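# Why Does a Table Need Wiping?

A table can look clean from across the room and still have plenty on it. Bend down close and you start to notice things.
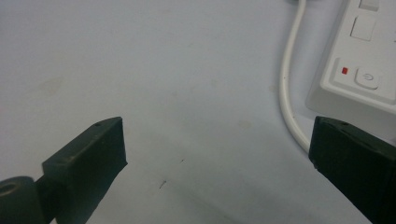
Smudges are one of them. Your skin makes a little oil all the time, even when your hands are washed. When you lean on a table, some of that oil stays behind. Dust then sticks to it, and the patch turns grey. Smudges show up more on pale tables than on dark ones.

Specks are different. A speck might be a hair, a crumb, a bit of fluff from a jumper or a grain of soil from a shoe. Most specks are dry and sit on top, so they brush off easily.

## How to wipe a table

1. Move everything off it.
2. Brush the dry bits into your hand and put them in the bin.
3. Wet a cloth with warm water and squeeze it out well.
4. Wipe in long lines from one side to the other.
5. Dry the table with a second cloth.

If a mark stays, add one drop of washing-up liquid and rub gently. Ask a grown-up before you use any spray.

## Try it

Emese Takács, who teaches at Jilville, asks her class to look at a table with a torch. Hold the torch low, at the side, so the light skims across the top. Tiny bits make long shadows and are much easier to find. Draw what you see, then wipe the table and look again.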